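Putting together the Cinby chair today. It's the plain white plastic one from Surnetti, item 2856 on the receipt. $31 in July, before the price went up.

It comes flat with the legs loose, so it fits in a hatchback without folding anything down. I bought it for the back porch in Canell, where the old chairs gave up after last winter.

The instructions are two pages and all drawings, no words. The drawings are small. I ended up holding them next to the window to see which end of the leg goes in first.

Put a cloth on the table before you start. White plastic picks up marks from everything, and the grit left on a table will scratch it too. Mine is an old black one that used to cover a speaker.

The seat goes on the table top side down. You want the ribs facing you and the round sockets open. Then the legs go in one at a time, straight down, with a twist at the end.

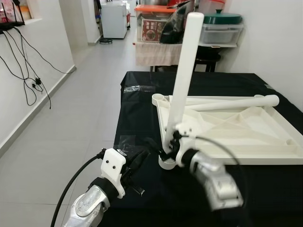
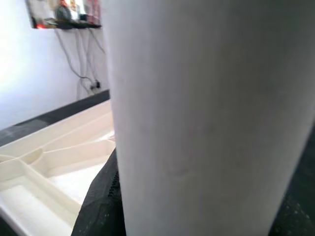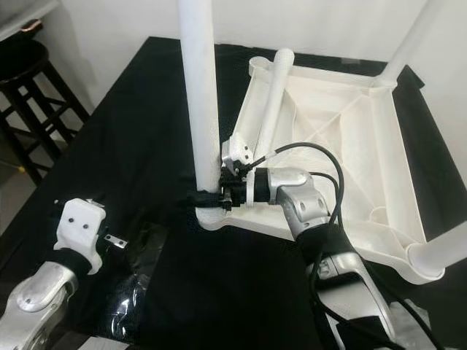 Legs and sockets in the first one, a white cylinder close up in the second, underside of the seat with its ribs in the third.

The legs are a tight fit. I was told at the store to use a rubber mallet, but I'd try leaning on them with your weight first. A mallet on thin plastic makes me nervous.

If a leg leans, pull it back out and start over. Don't try to straighten it once it's halfway down. I did that on the Reddy stool last summer and the socket split - had to glue it and it still wobbles.

No screws in this one, which I like for outdoors. The Reddy has screws and they rusted by fall.

The label says 264 pounds. I have no way to test that, and it's mostly going to hold a watering can and whoever is taking their boots off.

One complaint. The ribs underneath make little pockets, and I can already tell they'll fill up with pollen and spider webs. You'll want an old toothbrush or a hose with some pressure.

Someone asked if you can take it apart again for winter. The drawings don't show it. I'd guess yes if you twist while you pull, but I'm planning to leave mine together and stack it in the shed.

I still need feet for the bottoms of the legs - the porch boards have gaps and a bare tube end will find every one of them. If you know a size that fits the Cinby, post it below.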